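April
Posted to the list by Didier Millet
Reading time: 4 min

Subject: Re: Re: soft toys and the retry thing

Hi all,

Sorry for the slow answer, I wanted to have real numbers before I opened my mouth again. Quoting the question first so people who joined after the Winomthorpe meetup can follow:

> Didier, you said at Winomthorpe that labeling the failed grasps
> helped more than adding good ones. Is that still true for plush?
> We tried something like it at Cleltton on boxes and cans and got
> nothing out of it. Also, how do you decide when a failure starts?
> Our labelers fought over that for a month and the labels are mush.

Yes, still true for plush, and I think I now know why you saw nothing on boxes. With a can, you either have it or you don't. With a stuffed toy there is this long gray zone where the fingers have closed on fluff, everything looks great, and then the toy slides out halfway up. If you only train on clean demos the policy never sees that part, so it carries on to the drop spot holding air. Very confident about it, too.

So the set I've been using has 509 episodes, all of them on the bed setup, toys going in and out of a basket. Of those, 207 have at least one slip or missed grab in them. Last year I would have thrown those away! Now I keep them and mark two moments in each: the last frame where the grasp could still have worked, and the first frame where the operator is clearly doing something about it. Whatever sits between the two gets masked out of the loss. The recovery after it stays in. 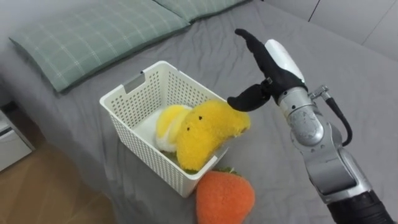

Banana in the basket, thumb just above its upper end.

The banana is my favorite troublemaker, by the way. It's curved, it's fuzzy, and when it leans on the side of the basket the top end sticks up above the rim and practically begs to be pinched there. Pinch it at the tip and it tends to swing around and catch on the rim on the way out. Grab it lower and you have to get the fingers down past the other toys, and the policy hates that (so do I, when I'm driving).

Results, same toys, same start layouts for all runs. The baseline with the failed episodes dropped got stuck on a missed grab and never came back in 10 of the test runs. With the failures kept and masked, that went down to 2. First-try success hardly moved, so please don't read this as "better grasping." It just notices sooner and goes back for the toy. I also tried keeping the failures with no mask at all, and it learned to miss on purpose, or that's how it felt watching it. I wouldn't bother.

On where a failure starts: we had the same fight you did. What ended it was a rule from Dambrauskienė's labeling notes, which is to play the clip backward. Start at the recovery and step back until you'd be happy to have the hand where it is. Going forward, everybody sees the slip coming at a different time. Going backward, our two labelers mostly land within a few frames of each other.

Things I haven't tried: a second bed height, other sheets, anything with strings or tags on it. The wrist view also gets blocked a lot when the hand is down inside the basket, and I suspect some of the late reactions come from that, but I haven't checked.

The labeling script is in the Sorkidley folder with the others. It's ugly and it will crash if your timestamps aren't sorted. Patches welcome.

Didier

Comments (3)

mreyes: Did you mask the wrist images too or only the actions?

Didier Millet: Only the actions. The images go in as they are.

tallgrass: Tried playing clips backward on our towel data this morning. Much less arguing. The script did crash, I've sent you a fix for the sorting.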